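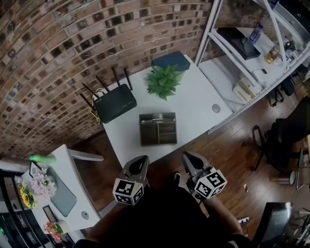
Section 4. Setting Up Your Desk for a Standing Routine

Welcome to the fun part! If you've followed the assembly section, your Mavier sit-stand frame is bolted together, the top is on, and the feet are level. Now you get to make it fit you. Set aside half an hour, put on the shoes you normally wear while working (it matters more than you'd think), and go through the steps in order the first time. After that you can jump around as you like.

4.1 Before you plug in

1. Check that the frame has clear space on every side. The desk needs 2 inches between its back edge and the wall, and a little more if your wall bows or has any kind of trim.
2. Look up as well. Shelves, hanging lamps and window handles have a way of being exactly where the top wants to go.
3. Make sure no drawer unit, bin or chair arm is under the top.
4. Route the power cord down the left leg and press it into the clips. Leave a loop at the bottom so the cord can move freely when the desk rises.

CAUTION: Do not run the cord through the crossbar. It can be pinched when the desk comes down.

4.2 First power-up and reset

1. Plug in the cord. The handset shows two dashes.
2. Press and hold the down arrow until the desk reaches its lowest point, stops, and rises a tiny bit. Keep holding!
3. Let go when the display shows a height in place of the dashes.

The desk now knows where its floor is. You'll need to do this again after a power cut or a house move, and any time one side looks lower than the other.

Note: The motors hum during the reset. A steady hum is fine. If you hear clicking, let go, unplug the desk and go back to Section 3.6 to check the leg bolts.

4.3 Finding your sitting height

1. Sit all the way back in your chair with both feet flat on the floor.
2. Let your shoulders drop and bend your elbows to a comfortable right angle.
3. Bring the desk up or down until the top just meets your forearms.
4. Press M, then 1. The handset beeps once and the height is saved.

If your feet don't reach the floor comfortably, leave the desk where it is and add a footrest. The Prukis wedge in the accessory box works nicely, and so does a sturdy box.

4.4 Finding your standing height

1. Stand close to the desk, weight on both feet, knees loose.
2. Bend your elbows as before and raise the desk to meet them.
3. Type for a few minutes. If your wrists bend upward, lower the desk a touch. If you catch yourself leaning in, raise it.
4. Press M, then 2.

I love this step, and so does just about everybody who tries it. A small change in height can make the whole desk feel different. Don't worry about getting it perfect today; most people settle on a slightly different number after a week, and saving over an old height takes a second.

Note: Save a separate height for bare feet or slippers. Positions 3 and 4 are free for this, or for a second person who shares the desk.

4.5 Setting the reminder

The handset can nudge you to change position. It comes switched off.

1. Hold the clock button until the display blinks.
2. Use the arrows to pick a gap between reminders. The shortest is 9 minutes. We suggest 33 to begin with.
3. Press the clock button again to save.

A reminder only beeps. The desk will never move by itself. To skip one, tap any button.

4.6 Load and balance

The Miranda top on the Mavier frame carries up to 216 pounds, spread evenly. The smaller Panamby top has its own limit, printed on the label underneath, so please check that before you load it up.

Put heavy things such as monitors and speakers over the legs. Clamp-on arms go on the back edge only, with the pad supplied.

CAUTION: Never sit or kneel on the desk, and keep children and pets away while it is moving.

4.7 Your first week

Start gently! Stand for one or two short spells in the morning and one after lunch. Tired feet early on are common, and a mat helps a lot. Stop and sit if your back or knees complain.

At the end of the week, retighten the top screws by hand with the long hex key.

Section text by Jingyi Fan. Revised in October.

Continue to Section 5, Cable Tray and Hooks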